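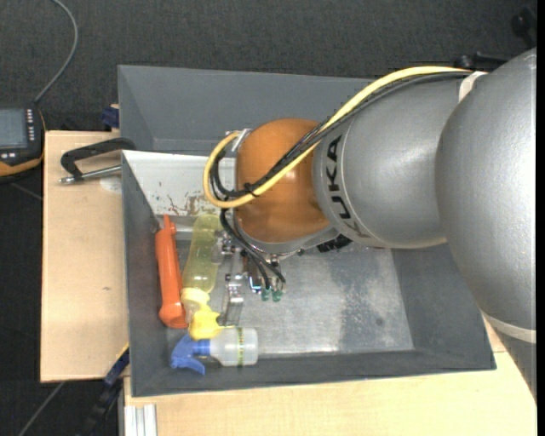
Bottles in a deep gray bin with sloping sides.

Home Kitchen Laundry Workshop Garage Ask Us

Deep Bins and What to Do About All Those Bottles

By Vasilis Kos

I have been meaning to write up my thoughts on bottles for a long while now, and every time I sit down to do it I end up out in the garage moving them around again, so please forgive me if this wanders a bit. We go through a lot of bottles at our house. There's dish soap and vinegar, the wood oil and the glass cleaner, syrup for the pancakes, little squeeze bottles for glue, and the big empties my wife saves for watering cans. For years they lived on whatever shelf had a gap. Then we moved to Villundale, into a house with a very small pantry and a very large garage, and I became a deep-bin person!

A deep bin is a wonderful thing and also a bit of a trap. You can toss nearly anything into one and it looks tidy from across the room. Come March you are bent double over the side with your glasses sliding down your nose, feeling around for the linseed oil. So what follows is what I have learned, mostly by doing it the other way first.

Pick the bin before you pick the spot

My first mistake was measuring the shelf and buying bins to suit it. Measure your tallest bottle instead, with the cap or the sprayer on, and add a hand's width so you can get your fingers around the neck. If the walls come up much higher than that, you'll be fishing. Ours are a good deal deeper than they ought to be for small bottles, and I have made my peace with that by keeping the small ones in a shoebox on the windowsill.

Look at the walls, too. Bins with sloping sides nest beautifully when they are empty (I have a tower of them behind the water heater), but the floor is smaller than the opening, and you should count on the floor size when you are working out what will fit. Bottles along the edge want to lean outward at the top. A strip of folded cardboard down each side takes up the slack, and it costs nothing. Straight-sided bins hold more, stack less well, and are harder to get apart in cold weather.

As for color, I like gray. It hides scuffs and it doesn't shout at you when you open the garage door. The one drawback is that a dark bin swallows dark bottles, and brown glass all but disappears at the bottom. A sheet of white shelf liner fixes that nicely, or the back of some leftover wallpaper, or a flattened cereal box with the plain side up.

Standing up or lying down

I get asked this more than anything. Anything with a pump, a sprayer or a flip top stands up, always. Anything with oil in it stands up. Screw caps in good shape can lie down if the bottle is less than half full and you have checked that cap with your own hand, though I'd still rather not. Empties can lie any way they please.

If you let empties lie down, put them all in the same direction, necks toward you. It sounds fussy, and my brother-in-law laughed at me for a whole Thursday evening over it, but you can pull one out by the neck without starting a landslide. Mixed directions lock together like sticks in a beaver dam and you have to lift three to get one.

For standing bottles, the whole secret is that they hold one another up. A half-full bin of standing bottles is a bin of fallen bottles by the time you've carried it to the kitchen. So fill the gaps — a rolled towel does very well, and so does a bag of clean rags, which you were going to need a place for anyway. I keep one old bath towel for this and nothing else.

The rinse

Please rinse before you store. I know, I know. But a bottle that held juice and went into the bin with a spoonful left in it will make itself known, and then so will the ants. Warm water and a drop of soap, shake, pour, once more with plain water, and then upside down on a rack overnight with the cap off. For narrow necks I drop in a pinch of uncooked rice with the soapy water and swirl it around, and it scrubs the places no brush of mine will go. Pour the rice out through a strainer so it doesn't end up in the drain.

Caps go in a jar of their own. I used to screw them back on right away and every single one of those bottles came out smelling like a gym bag. Let the bottle dry through and leave the cap off until you are going to fill it.

One caution here, and I'll be serious for a moment. Never reuse a drink bottle for cleaner, thinner or oil, no matter how well you mark it. And don't mix what is left in one cleaning bottle into another to save room. Bleach and ammonia products in particular should be kept well away from one another, in their own containers with their own labels, up high if there are children about.

Labels you can read from above

When bottles are in a bin you are looking down at the caps, and the lovely label on the front does you no good at all. Mark the cap! A dot of painter's tape and a marker is plenty. I write one word, or two letters if the cap is tiny. For the squeeze bottles in the workshop I use colored tape: yellow for wood glue, blue for anything that goes on metal, green for the garden. The roll I like best is the Brastance one from Georgiev, the hardware store down the hill, and a roll lasts me most of the year.

I also put a card on the outside of each bin with what is supposed to be in it, held on with a binder clip. A card can be changed, and I change mine more than I'd like to admit.

How heavy is too heavy

A deep bin packed with full bottles is much heavier than it looks. My rule is to set a limit of 20 bottles of the ordinary kitchen size when they are full, and fewer if it has to go up on a shelf. If I have to grunt, something comes out. Full bins live on the floor or the lowest shelf, and only empties go up high. If yours are too heavy to slide, put an old rug scrap under the bin, pile side down, and it will glide across a smooth concrete floor.

Lift with a hand under each end if the rim is thin, and take the heaviest bottles out first if you are the least bit unsure. I once kept a great big bin on a shelf above my head, with 40 jars of nails and screws in it on top of the bottles, and I don't care to think about it now.

Getting to the bottom

Every deep bin has a bottom layer that you forget. What has helped me is a false floor. Cut a piece of thin board so it rests partway down the slope of the walls (the sloping sides are very good for this, the board stops all by itself), drill a finger hole at each end, and keep the seldom-used things below it. Test it with your hand before you trust it with weight, and keep only light things on top. I made ours from a scrap of Gultari shelving that had been leaning behind the freezer, and it took less time than finding the drill.

Good light matters as well. I hung a clip lamp over the sorting table and was surprised at what came up out of those bins, including a bottle of fabric dye I had bought twice more.

Cleaning the bin itself

Twice a year I empty every bin onto a sheet, vacuum out the grit, and wash the inside with warm water and dish soap. For sticky rings, lay a soapy rag over the spot and go have your lunch. Dry it with a towel and leave it tipped on its side for an hour so the corners air out. Oily drips come up with a sprinkle of baking soda and a stiff brush.

A few odds and ends

Funnels store best hung on a nail right next to the bins, and you will use them more if you can see them. Spray heads that have quit can often be brought back by pumping hot water through them. Glass and plastic shouldn't share a bin if you can help it, and if they must, put the glass in the middle with the plastic around it. My wife keeps a few socks with worn heels to slip over the good glass bottles, and they have come through two moves without a chip.

I have another batch of rice soaking in the big vinegar bottle as I write, so I had better go see to it.

More Kitchen and Workshop Tips
Storing Paint Cans Without Rusty Lids
What to Keep on the Lowest Shelf
Getting Old Glue Off Glass
A Better Home for Extension Cords
Drying Racks for Small Kitchens
Sorting Screws on a Rainy Afternoon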